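Ruteo household handling project
Progress report to the Wellard fund, second reporting period

1. Where the work stands

The grant covers the writing and testing of a practice guide for recording kitchen tasks that are later used to train home robots. Nindent runs the recording and Cù checks the results against the draft. At the close of this period 175 recordings had gone through the full check and 96 of them were accepted under draft 2 of the guide without changes. The rest need a new label, a trim, or in some cases a repeat.

Most rejections come from section 4, grips and contact. The first draft told the recorder to "hold the item securely", and the reviewers read that in different ways. Draft 2 asks for the holding point to be named for each hand. With two pans held at once, one in each hand, the label now gives the handle twice, once for the left hand and once for the right.

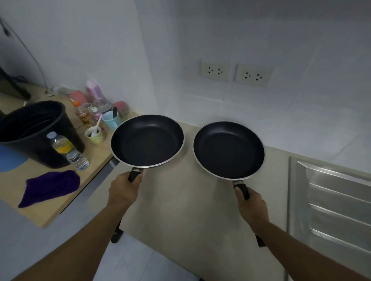
Cù's reviewers replied that two labels for one moment will slow them down, and asked whether a single "both handles" label could stand when the grips match. They would also like the rule to say what happens when one hand lets go first. We have kept two labels for now. The question of letting go was a fair one and draft 3 will have a line on it – each hand gets its own end time.

2. Round items and lids

Lids gave more trouble than pans. A lid with a center knob can be lifted by the knob or held at the rim, and a robot arm set up for one is not set up for the other. The guide now treats these as separate grips. A two-handed rim grip must show the fingers of both hands at the start of the recording, and the knob must stay in view.
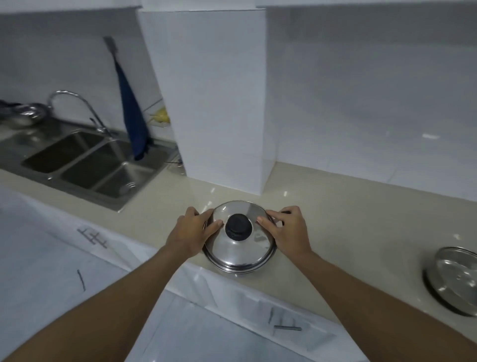

Ruteo Practice Notes, Issue 2

The lid rule was sent out to the partners in the notes and came into use in May. Comments are still open. One partner wants glass lids listed apart from steel ones on account of reflections, and we expect to agree to that.

3. Basins and work near the counter edge

A wide basin is held by the rim with a hand on each side. Section 6 deals with items close to the front edge of a counter, and asks the reviewer to mark the item as "near edge" so that it can be left out of early robot trials. Other cookware may stay on the counter if it is clear of both hands.

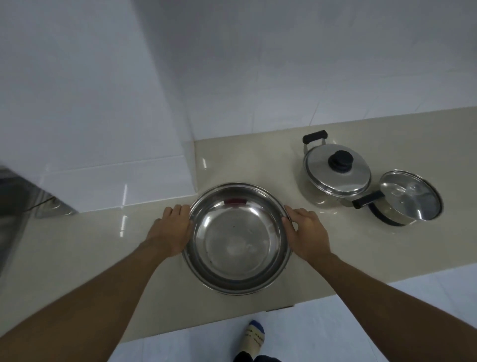 Page last changed: June

4. Spending and next steps

Spending is within the budget lines agreed at the start. Review time ran over and recording time ran under, and we ask to move the difference between the two lines. The target for the full set remains 263 recordings.

Work for the next period:
Finish draft 3, with the end time rule and the lid types.
Relabel the recordings held back under section 4.
Send the near edge wording to Wellard for comment before it is fixed.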